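제3장 산기슭의 작은 도시는 어떻게 자라는가

이 장에서 배울 내용
산기슭 도시의 입지 조건
중심 거리의 형성과 변화
오래된 시설이 다른 용도로 바뀌는 과정
주민의 기억과 지명

주요 용어
선상지, 중심 거리, 용도 전환, 통근권, 지명의 층위

3.1 러스토로우(Rustorlow)라는 도시

앞 장에서 우리는 항구 도시와 광산 도시를 비교하였다. 두 도시는 모두 한 가지 산업에 크게 의존하였고, 그 산업이 약해졌을 때 인구도 빠르게 줄어들었다. 이번 장에서는 조금 다른 종류의 도시를 다룬다. 러스토로우는 산맥의 남쪽 기슭에 있는 작은 도시이며, 큰 항구도 없고 큰 광산도 없다. 그런데도 이 도시는 여러 세대 동안 사람이 계속 사는 곳으로 남았다. 그 까닭을 지형, 물, 길의 순서로 살펴보고자 한다.

러스토로우의 시청은 해발 1,254피트 지점에 있다. 시의 가장 북쪽 주택지는 해발 2,236피트까지 올라간다. 같은 시 안에서도 높이의 차이가 이렇게 크기 때문에, 주민들은 보통 자기 동네를 말할 때 동서보다 위아래로 말한다. "윗동네에 산다"라는 말은 이곳에서는 비유가 아니고 실제의 높이를 뜻한다. 처음 이 도시를 방문한 학생들은 지도를 볼 때 등고선을 먼저 확인하는 것이 좋다.

도시의 땅은 대부분 선상지이다. 선상지란 골짜기에서 내려온 물이 평지를 만나 속도가 느려지면서, 가지고 온 자갈과 모래를 부채 모양으로 쌓아 놓은 지형을 말한다. 선상지의 위쪽은 자갈이 굵어서 물이 땅속으로 빨리 스며든다. 아래쪽 끝에서는 그 물이 다시 솟아 나온다. 초기의 정착민이 아래쪽 샘 가까이에 집을 지은 것은 그러므로 자연스러운 일이었다.

3.2 물과 과수원

샘이 나오는 줄을 따라 세 개의 마을이 먼저 생겼다. 그 가운데 가장 오래된 마을이 랄라흐(Lalach)이다. 랄라흐의 농가들은 처음에 밀을 심었으나 비가 적은 해가 계속되어 수확이 일정하지 않았다. 그 후 골짜기의 물을 끌어오는 도랑이 완성되자 농가들은 레몬과 오렌지로 작물을 바꾸었다. 과일나무는 겨울의 찬 공기에 약하지만, 산기슭에서는 찬 공기가 경사를 따라 더 낮은 평야로 흘러내리므로 서리의 피해가 비교적 적었다.

도랑의 관리에는 엄격한 순서가 있었다. 각 농가는 정해진 시간에만 수문을 열 수 있었고, 순서를 어긴 사람은 다음 차례를 잃었다. 지역의 향토사 연구자 헤라르도 바우티스타(Gerardo Bautista)는 이 도랑의 기록 장부를 정리하면서, 물의 순서가 나중에 거리의 순서가 되었다고 썼다. 도랑을 따라 사람이 걸어 다니는 길이 생기고, 그 길이 넓어져서 지금의 주택가 도로가 되었다는 뜻이다. 실제로 랄라흐의 도로는 오늘도 바둑판 모양에 맞지 않고 조금씩 휘어져 있다.

과수원의 시대는 오래 계속되었으나 영원하지는 않았다. 평야의 큰 도시가 커지면서 땅값이 올랐고, 농가의 자녀들은 과일을 따는 일보다 도시에 통근하는 일을 선택하였다. 나무를 뽑은 자리에는 단층 주택이 들어섰다. 지금 남아 있는 상업용 과수원은 시의 동쪽 경계에 있는 한 곳뿐이며, 9월이 되면 초등학생들이 그곳으로 견학을 간다.
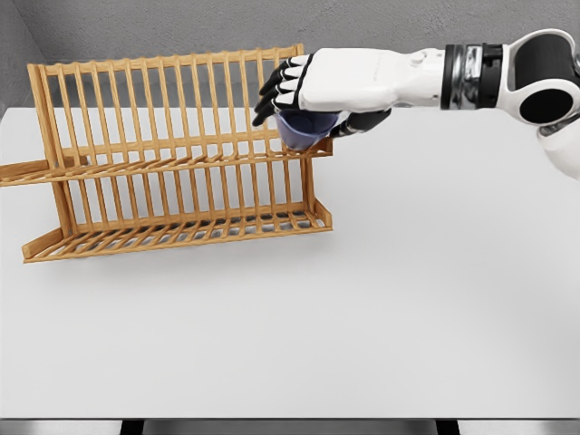
주택이 늘어난 다음에 문제가 된 것은 다시 물이었다. 과수원을 위하여 만든 도랑은 마시는 물을 나르기에 알맞지 않았고, 뚜껑이 없는 구간도 많았다. 시는 도랑의 일부를 땅속의 관으로 바꾸고, 나머지는 산책로로 정비하였다. 산책로의 바닥에는 옛 수문의 위치를 표시한 돌이 박혀 있다. 이 돌은 다음 절에서 설명할 답사 활동에서 중요한 단서가 된다.

3.3 중심 거리

러스토로우의 중심 거리는 산체스(Sánchez) 거리라고 부른다. 기차역에서 북쪽으로 곧게 올라가는 길이고, 양쪽에 이층 벽돌 건물이 이어진다. 일층은 가게, 이층은 사무실이나 살림집으로 쓰는 것이 원래의 모습이었다. 역이 과일을 실어 보내는 곳이었던 시기에는 포장 상자를 만드는 집, 마차를 고치는 집, 은행이 이 거리에 모여 있었다.

화물 열차가 없어진 후에 이 거리는 한동안 조용하였다. 외곽에 큰 주차장을 가진 상점가가 생겨서 손님이 그쪽으로 옮겨 갔기 때문이다. 빈 가게가 많아지자 시는 높이 제한을 그대로 두는 대신에 용도 제한을 완화하였다. 현재 산체스 거리에는 식당과 찻집을 포함하여 38개의 점포가 영업하고 있다. 건물의 모습은 많이 바뀌지 않았으나 그 안에서 하는 일은 거의 모두 바뀌었다고 말할 수 있다.

이러한 변화를 지리학에서는 용도 전환이라고 한다. 용도 전환은 건물을 헐지 않고 쓰임만 바꾸는 것을 가리킨다. 비용이 적게 드는 장점이 있지만, 오래된 건물은 계단이 좁고 승강기가 없어서 모든 사람이 이용하기에 편리하지는 않다. 이 점에 대하여 주민의 의견은 지금도 나누어져 있다.

3.4 언덕 위의 학교

용도 전환의 다른 예는 스칼스카(Skalska) 언덕에 있다. 이곳에는 원래 요양원이 있었다. 공기가 건조하고 맑다는 평판 때문에 먼 곳에서 환자들이 왔으며, 그 가족들이 머무를 하숙집도 언덕 아래에 여럿 생겼다. 의학이 발전하여 장기 요양의 필요가 줄어들자 요양원은 문을 닫았다. 그 본관은 사립 중학교가 되었고, 부속 예배당은 시의 음악당이 되었다.

하숙집의 운명은 하나로 설명하기 어렵다. 어떤 집은 일반 주택이 되었고, 어떤 집은 헐렸으며, 언덕 입구의 한 집은 지금도 여관으로 남아 있다. 방문 조사를 할 때에는 현관의 폭과 방의 번호를 잘 관찰하기 바란다. 가정집으로 지은 건물에는 방마다 번호를 붙이지 않는 것이 보통이다.

스칼스카라는 이름이 어디에서 왔는지에 대해서는 두 가지 설이 있다. 하나는 요양원을 세운 의사의 성이라는 설이고, 다른 하나는 그보다 먼저 이 언덕에서 돌을 캐던 사람들의 말에서 왔다는 설이다. 이 책은 어느 한쪽이 옳다고 정하지 않는다. 지명에는 여러 시대의 말이 겹쳐 있는 경우가 많고, 이것을 지명의 층위라고 한다. 자세한 분석 방법은 3.6절에서 다룬다.

생각해 보기
자신이 사는 지역에서 쓰임이 바뀐 건물을 하나 찾아, 이전의 쓰임과 지금의 쓰임을 조사해 보자. 가능하면 그 건물을 예전부터 아는 어른에게 이야기를 듣고, 들은 내용과 문헌에서 읽은 내용을 따로 적어 둔다.

답사 준비
3.5절의 답사는 기차역 앞에서 오전 9시에 시작하는 것으로 되어 있다. 산체스 거리를 따라 올라간 다음 도랑 산책로를 거쳐 랄라흐의 샘에서 끝난다. 등고선이 있는 지도, 연필, 편한 신발을 준비한다.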